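Fikerden boss on promotion, long balls and that night against Trirnum

Sep 27, 2025

He's late, and he's eating a sandwich. Training overran. The Fikerden Town manager has ten minutes, he says, then gives us forty.

First question has to be the Trirnum game. Top of the table, unbeaten in 14, and Fikerden went there and won 2-1 with a header from a corner they'd only worked on that morning. Best win since he took over?

"Best night, maybe. Best win, no. We were hanging on from the 78th minute and I aged about a year. The one that mattered was Mevex away last November. We were bottom, we'd lost seven on the bounce, it was chucking it down. Won one-nil. Horrible game. Without that one I'm not sat here."

There were 371 in the away end that night. He remembers the number because the club read it out at the next home match and the players clapped the stand.

"They'd had nothing off us for weeks. Still got on the coach."
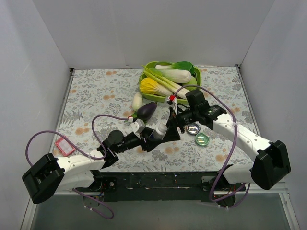
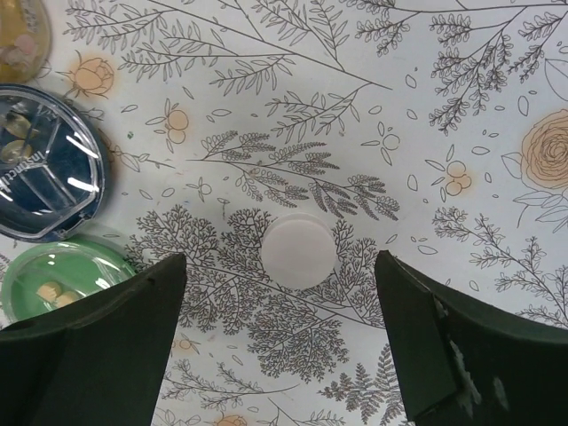

On the style, he bristles a bit. Fikerden have been called direct, and worse. The Lambrakis manager said in his press conference they were "a throw-in with a team attached". Has that gone up in the dressing room?

"No, I don't do that, sticking things on walls. They're grown men. But they've all seen it, they've got phones. Look, if you've got a lad who can throw it onto the penalty spot you'd be daft not to use him. We scored four from open play in our last three. Did anyone write that? You didn't."

Fair. We didn't.

He played at this level himself, a full back, "slow then and slower now", and had two spells as a coach before anyone gave him a team of his own. Says he got teh job here because the first choice wanted more money. Laughs at that. Seems to mean it.

What about the squad? Thin at the back, two out with hamstrings, the keeper playing with a strapped finger.

"He'll play Saturday week, he'd play with one arm. The centre halfs I'm worried about. We might get one in on loan, we might not. Depends who rings back."

And a target? Supporters are already looking at the play-offs, only a season after going up.

"Let them look. It's their club, they can dream what they like. I want the points to stay up first and I want them early. Then ask me again."

Phone goes. He looks at it, pulls a face, takes it out into the corridor. Comes back for the other half of the sandwich.

Lambrakis at home next. Will he shake hands with their manager?

"Course I will. Before and after. Might ask him for a long throw coach."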